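Plukunar Koteo Countertop Payment Terminal

Home > Payments > Card terminals > Countertop

Stock status: available to order
Supplied with: terminal, base, USB-C cable, power adapter, one paper roll, quick start sheet

Overview

The Koteo is a mains-powered card terminal for fixed counters. It accepts contactless, chip and magnetic stripe payments, and it can be used on its own or linked to a point of sale system. The merchant keys the amount on the terminal in standalone mode. In linked mode the amount is sent from the till and the terminal returns an approved or declined result with a receipt reference.

The Koteo is intended for shops, cafés, clinics and service desks where the customer comes to the counter. It has no battery for portable use. A small backup cell keeps the clock and security memory alive when the unit is unplugged, but it will not run a transaction. For table service or deliveries, see the Koteo Carry.

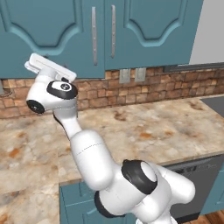 White robotic arm in front of a kitchen counter, teal cabinets above. Computer render.

Connections

Ethernet is the recommended connection. The socket is on the base, behind a removable cover, and the cable exits to the left or right. Wi-Fi is built in and is used as the fallback if the wired link drops. The terminal switches over without a restart. A payment already in progress at that moment is not resent automatically - the terminal queries the gateway for the outcome first, and shows the result when it arrives.

Bluetooth is used only for pairing with a till or tablet, with a rated range of 10 metres in open space. Metal counters and shelving will shorten this. Where the till is fixed, use the USB-C cable.

Specifications

Length: 175 mm
Weight without base: 292 g
Power: 5 V DC through USB-C
Card readers: contactless, chip, magnetic stripe
Display: colour touch screen, adjustable brightness
PIN entry: physical keypad with raised marker on the centre key
Printer: thermal, drop-in paper loading
Network: Ethernet, Wi-Fi
Pairing: USB-C, Bluetooth
Mounting: rubber feet or optional pole mount
Body colour: charcoal

Point of sale software

The terminal ships with the Piątek connector installed. Piątek tills on the current release will find the Koteo on the local network and list it under Devices, Payment. Select it, enter the pairing code shown on the terminal, and run a test authorization. The test does not move money and does not appear on the settlement report.

Other tills can be linked through the local interface. It accepts sale, refund, void and status requests. A void must be sent before the day's settlement; after that, use a refund. Developers should treat a missing reply as an unknown result and send a status request with the original reference. Sending the sale a second time with a new reference can charge the customer twice.

Multiple tills can share one terminal, but only one request is handled at a time. The second till receives a busy reply and can retry.

Surcharges and tips

Both are off by default. Surcharge rules are set per card type in the merchant portal and are downloaded at the next sign-on. The customer sees the surcharge as a separate line before presenting the card. Merchants are responsible for checking that the amount charged is permitted where they trade.

Tip prompts can offer fixed percentages, a keyed amount, or both. The prompt can be skipped by the customer with one press. Tips are reported separately from sales in the end-of-day total.

Offline payments

If both network links are down, the Koteo can store chip payments and send them once the connection is restored. This has to be enabled on the merchant account. A floor limit applies to each transaction, and the terminal stops accepting offline payments when the stored total reaches the account limit. Stored payments may be declined when they are sent, and the merchant carries that loss. Contactless payments with no chip insertion are not stored.

Do not reset or return a terminal that shows the pending symbol. Stored payments are held on the unit only.

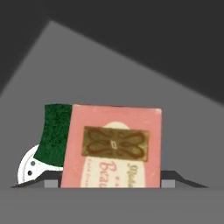

Small pink box with a cream oval panel and gold label, computer render.

Receipts

Merchant and customer copies can be set to print always, on request, or never. Receipts can also be sent by email or text message through the portal, which carries a charge per message on some plans. Card numbers are masked on all copies.

The header holds the trading name, address and one free line. Logos must be supplied as solid black on white. Grey areas print as a coarse pattern and are best removed beforehand.

Security

Card data is encrypted in the reader and is not passed to the till. The case is tamper-responsive: opening it, drilling it or dropping it hard enough to part the shell will erase the keys and lock the unit. A locked unit cannot be restored on site. It must be exchanged.

Check the serial number on the underside against the portal listing at regular intervals, and look for anything fitted over the card slot or keypad.

Accessories

Felon pole mount, tilting, with cable channel
Felon privacy shield, clip-on
Spare base with Ethernet socket
Thermal paper rolls, box of 10
Replacement power adapter

The Felon mount replaces the standard base, so the Ethernet socket moves to the underside of the pole plate. Allow for this when routing the cable.

Warranty and returns

The terminal is covered for 5 years against manufacturing faults when used with the supplied adapter. Paper rolls, cables and feet are excluded. Unopened units can be returned for a refund. Opened units must be removed from the merchant account before they are sent back.

Specifications last checked 26th February.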